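Policarpio Tile & Bath is looking for a grout and tile repair person. We are a small shop, we have been one for a long time, and we'd like to hire before December, when everybody in town remembers that their in-laws are coming and that the guest shower looks like a crime scene.

## The job

You would be going into people's bathrooms, kitchens, and the occasional lobby to fix tile that somebody else put in. Sometimes that somebody was us. We don't say so in front of the customer until we've checked the file, and then we do say so, and then it's free.

Most of the work is regrouting, replacing cracked pieces, resealing, and hunting for leaks. A good part of it is talking. Customers will tell you the floor was fine until the dog came. You'll nod and write down "dog."

We do very little new installation. If your heart is set on big, shiny walk-in showers with a bench and a waterfall, Fenier Interiors is across the parking lot and they have nicer trucks than we do. Please don't apply here as a way of getting to know them. Two people have done that.

## Who you'd work with

Rodel Malabanan runs the schedule. He will text you at 6 a.m. and he does not use question marks, so you'll have to work out for yourself whether "you have the wet saw" is a fact or a request.

Dindo Belmonte handles estimates. He is cheerful and he underbids. You're allowed to complain to him directly, and there's a whiteboard for it.

Lâm Âu does our color matching and knows more about beige than is good for a person. You'll spend your first 3 weeks riding along with Lâm, mostly on mosaic jobs, and you will come out of it unable to sit in a restaurant restroom in peace.

## What you need

- A year or more of hands-on tile work. Paid, please. Your own bathroom counts only if you finished it.
- A driver's license and a clean enough record that our insurance agent doesn't sigh.
- Knees. We supply the pads, but you have to bring the knees.
- The ability to lift a 50-pound bag of thinset and carry it up somebody's stairs without touching the wallpaper.
- Comfort with small, fussy color work. Mixed mosaics are our bread and butter: taupe next to grey-beige next to brown, a nearly black one dropped in here and there, thin pale grout between the lot. When one pops off, you have to find a replacement that belongs, and "close" gets noticed from the tub.
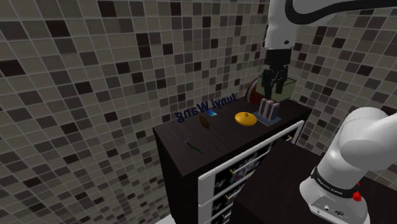
- Plain handwriting. Job notes are on paper. We tried an app called Rimo and it ate a whole month of leak reports, so now there's a binder.
- Some patience with old houses. Nothing in them is square, including a few of the owners.

Spanish, Tagalog, or Vietnamese would be a real help, but none of them is required. Plumbing experience is welcome too, though please don't mention it to Rodel until you're ready to be the plumber.

## What you don't need

A degree, a personal brand, or a passion for surfaces. One applicant last time described himself as a "tile storyteller." We wished him well.

## Hours and pay

Full time, starting at 7 in the morning and usually done by 3:30. No weekends, apart from floods, and floods pay double. You set your starting wage with Ronaldo Agbayani, the owner, based on a working tryout (paid, half a day, lunch included). He'll give you the number out loud and then put it in writing the same afternoon.

You get 12 paid days off in your first year, plus the usual holidays. Health coverage starts after your first full month. There's a $2000 tool allowance, to be spent on tools. We've had to add that last part.

Gas is on us and the van is shared. The van's radio gets one station, and you'll come to know its advertisers.

## How to apply

Come by the counter any weekday before noon and ask for Jerome Abella, or leave a letter in the mail slot with his name on it. Keep it to one page. Tell us:

1. Where you've worked and what you did there.
2. The worst tile job you ever had to fix, and how you fixed it.
3. A phone number you pick up.

Photos of your work are fine. Ten is plenty. Last year someone brought in 100 of them on a tablet, all of the same backsplash, and Jerome looked at every one because he is polite.

If we like your letter, we'll call you in for the tryout at our practice wall behind the Jemis warehouse. Wear clothes you don't love. You'll cut out a damaged patch, reset it, grout it, and clean up, and Lâm will stand behind you making no sound at all. Try not to read anything into it. Lâm does that with everybody.

We answer every letter, including the ones we turn down. It may take Jerome a couple of weeks, so please don't call the counter to ask whether he's read yours.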